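The Chair in the Corner: Why Laundry Still Beats the Machines

Robots can now fold a towel. Getting to the towel is another matter.
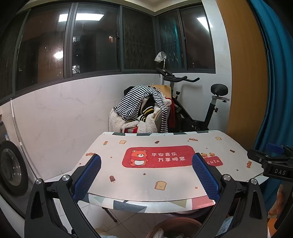

Most homes have a chair that nobody sits on. Clothes land there after one wearing, or between the drying rack and the wardrobe, and stay until someone needs the seat. Thảo Lý has spent the past two years trying to get a machine to clear it. Her group at Cekura, a small manipulation lab, works on what its internal documents call unstructured textile retrieval. The task is to take a mixed heap of garments, remove one item, identify it, and put it where it belongs.

The group's current system completes the first step often enough to be interesting. The later steps are worse. In the most recent trial series, run in July, the robot attempted 779 single-garment picks from heaps that had not been arranged for it. In 113 of those attempts it lifted two or more garments at once and did not register the error. Sleeves account for much of the problem. A knotted or threaded sleeve couples two items mechanically while leaving them visually separate, and the planner treats them as separate until the second one leaves the chair.

"The camera says you have a sweater," Lý said. "The wrist force says you have a sweater and a half."

Rigid objects are forgiving by comparison. A cup has one shape, and a grasp that works on it once will generally work again. A fleece jacket has no fixed shape, and its configuration changes as soon as a finger touches it. Tuấn Đồng, who writes the grasp planner, has stopped trying to model the whole garment. His software looks for a raised fold of sufficient thickness, closes on it, lifts slowly and checks the load. If the load climbs past the expected value, the fingers open and the search starts over. A single item can take up to 2 minutes.

Training material comes from people. Operators carry hand-held grippers through ordinary rooms and do the chores themselves, with a camera recording from the tool. The method is cheap, and it captures conditions a lab tends to leave out: narrow gaps between furniture, patterned tabletops, exercise equipment in the path of the arm, windows that turn into mirrors after dark. Reflections of ceiling lights were a persistent nuisance in the early models, which sometimes placed a light source outside the building.

The set Cekura uses for laundry holds 1945 recorded episodes. Nhung Trương, who reviews them, rejects those in which the operator's pace exceeds what the robot arm can reproduce. People shake a shirt to open it. The arm cannot do that safely near a window or a bystander, so the motion has to be replaced by something slower, usually a drag across a flat surface. A low table will serve if it is clear and does not slide.

Commercial interest is concentrated elsewhere. Susiso, which supplies sorting lines to industrial laundries, feeds its machines one item at a time from a conveyor and avoids heaps entirely. Thịnh Vương, an engineer there, regards the home as the harder market by a wide margin. His customers process the same sheet thousands of times. A household washes a striped top, a basin of hand laundry and a winter coat, and stores each in a different place according to rules that were never written down.

Those rules may prove the longer problem. Lý's robot can be told that sweaters go on the second shelf. It has no means of knowing that a particular sweater is on the chair because its owner plans to wear it again tomorrow. In home trials, two households asked for the system to be switched off after it put away clothes that had been set out on purpose.

The next version will ask before moving anything. Trương expects users to tire of the questions in the first week.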